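10 September 2025

Spent most of the day on the equipment budget. Maureen Bramwell wants the numbers by the end of the week and I had been putting it off, so I closed the door after breakfast and got out the spreadsheet.

The question is the same one we had in April. Do we buy the Stulex arm with the mobile base now, or do we keep going in simulation through the winter and buy after that? In April I was all for buying. Today I am less sure, mostly on account of what the base price leaves out.

The Stulex quote came as a single line, which looked simple enough until I called them. The charger is separate. So is the wrist camera mount. The second battery is "recommended," and when I asked what the run time was on one battery the man said it depended on the load. I asked him for a figure with no load and he said he would email me. No email yet as of supper.

Lemex sent a better quote in the sense that I could read it. Everything is on its own line, with part numbers, and the service plan is priced by the year. Their base is wider, though. I measured the bathroom door at my sister's house over the weekend and the Lemex would get through with very little to spare on either side. A lot of older bathrooms are narrower than hers. If the whole point of the project is cleaning and fetching in bathrooms, I don't want a base that can't get into half of them. I wrote that in the notes column so Maureen will see it.

Then there is renting. Shabalala will rent us a unit by the month with a minimum of 2 months. I worked it out three different ways and renting only makes sense if we already know what we want to test on the first day. If we spend the first weeks fixing drivers, we pay for that time too. We did exactly that with the last rental and I remember how it went.

Lunch was soup from yesterday. Walked to the mailbox and back.

In the afternoon I did the simulation side, which is cheaper but not free. What I have written down so far:

- 200 more room layouts, bathrooms first, then laundry rooms
- 11 days of my own time to clean up the collision shapes on the fixtures
- a new graphics card, or time on the Skonora machines, not both
- storage, which we are close to running out of

The graphics card is the one I keep going back and forth on. Skonora charges by the hour and the hours add up quickly when a run goes wrong in the night and just sits there. With our own card a bad run only costs electricity. On the other hand the card would sit idle on weekends, and Maureen will ask about that. She always asks what a thing is doing when it isn't being used. I put both in, on separate lines, with the card marked as first choice.

I ran the bathroom set again while I was filling in the cells. It is slow on my machine and the small wall tiles shrink into dense speckling at a distance. I would like to know if that matters to the vision model before we spend anything on better rendering. My guess is that it matters less than where the obstacles are, but I have no test that shows it either way, so I added a line for the test. 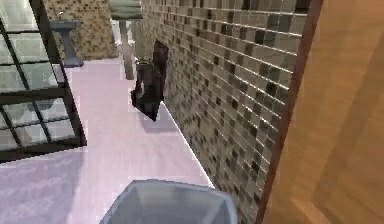

The other thing to settle is floor clearance. Every bathroom I have looked at has a few small things standing on the floor, and a wide base has to go around them or wait for an arm to move them. Moving them means the arm has to reach the floor. The Stulex arm can, according to the drawing. For Lemex I need the longer column, and that is an extra 100 on top of the mount, plus shipping. I had missed it the first time through and had to redo the total.

So the plan I am sending has two parts. First part is simulation through the winter, with the card and the extra layouts. Second part is the Stulex, held until they answer about the battery and put the charger in writing. I left Lemex in as the fallback and took the rental out completely.

Maureen may not like waiting. She told the group in the spring that we would have hardware this year, and I will have to explain why the date moved. I'll call her tomorrow before I send it so it isn't a surprise.

Still to do: ask Stulex for the base width with the bumpers on, find the old rental invoice, and check if the card fits in the case. I think the power supply is too small. If it is, that's another line.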